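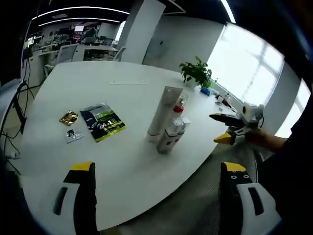 bathroom overflow, currently living on the big table

clilta_704
So the cabinet is getting emptied and it has all landed on the white table by the window. Bottles, the tall tube, the little packets, the plant was there first. Question for you tidy people: do I sort by size or by how often I use it? I've got two shallow bins from Zatside and that's it, I refuse to buy more!

thibodeaux
By use, always. Stuff you reach for daily goes in front, everything else can go behind it and sulk.

flovden40
Disagree. I did it by use and had tall things falling on short things every morning. Size first. That tube standing on its cap would be over in a second in my cabinet.

clilta_704
I keep tubes cap down so the last bit comes out though (I know, I know)

flovden40
Then put it in a mug. Mine's been in a chipped one since June and it stays put.

pantrymoth
What about the flat packets? The gold foil one and the navy pouch will slide under everything. I stand mine up in an old recipe box like file cards. Found over 40 samples when I did that, half of them expired.

thibodeaux
Or just use them up? Packets don't need a home, they need a Wednesday night.

pantrymoth
Some of us travel lol

clilta_704
Ok, mug for the tube, recipe box for packets, the two white bottles stay side by side in a bin. Still undecided on the one with the red cap. Also is that plant going to be ok so close to the window?

flovden40
Depends which way the window faces. Which way does it face?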